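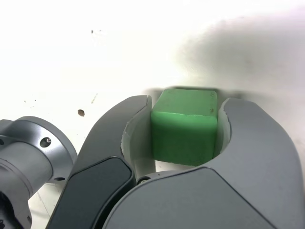
A web series begins with a promise, and the promise is made before the title appears. When we teach the first episode to students, we ask them to forget for a moment about cameras and lighting and think about size. A television pilot may take its time. A pilot for the web must be small and complete, a thing you can hold from two sides like the green block between the two gray fingers, with no part of it left hanging out. If a viewer cannot say after one minute who wants what, the viewer goes away. This chapter is about how to build that first minute, and how to do it with the people and the money that a campus production usually has.

Filed under: Student Media, Writing for Short Screens
By Qianru Zeng and Nghĩa Diệp
Posted in May
33 shares | 4 comments

Chapter 4. The Pilot Episode

4.1 What the pilot must carry

The pilot has two jobs, and they often pull against each other. It must tell a story with its own end, and it must open a door to the stories that come after. New writers almost always give too much room to the second job. They explain the town, the family, the history of the friendship, and by the time something happens the episode is finished.

We will use one series through the whole chapter, so that you can see the same material at several stages. It is called Erine, and it was made by students in Ilstead over two semesters. Erine is a first-year student who takes a night job at the campus radio station and finds that someone is calling every night to correct her grammar. The first draft of the pilot was 29 pages. The caller did not speak until page 20.

Read that again and think about what the audience was doing for the first 19 pages. They met three roommates, a mother on the telephone, and a professor who never came back in any later episode. All these scenes were well written — the professor's scene was even the favorite of the whole writing room — but a person watching on a phone between two classes does not know that something better is coming.

4.2 Cutting toward the question

Every series rests on a question that the audience wants answered. In Erine the question is who the caller is. A second question, more quiet, is why Erine begins to wait for the calls.

The head writer, Eglītis, made a rule for the second draft: the telephone must ring on the first page. After this rule was accepted, most of the other decisions became easy. The mother was moved to the third episode. The roommates became one roommate. The professor was removed, with much regret.

The finished pilot was short enough to be filmed in one night, in one room. The team rented a microphone and two lamps from Cutura, a small rental shop near the campus, and they borrowed everything else.

Before you continue to the draft pages in section 4.3, write down the question of your own series in one sentence. Do not use the word "and." Keep the paper near you while you read, and change the sentence whenever you feel that it no longer fits what you want to make.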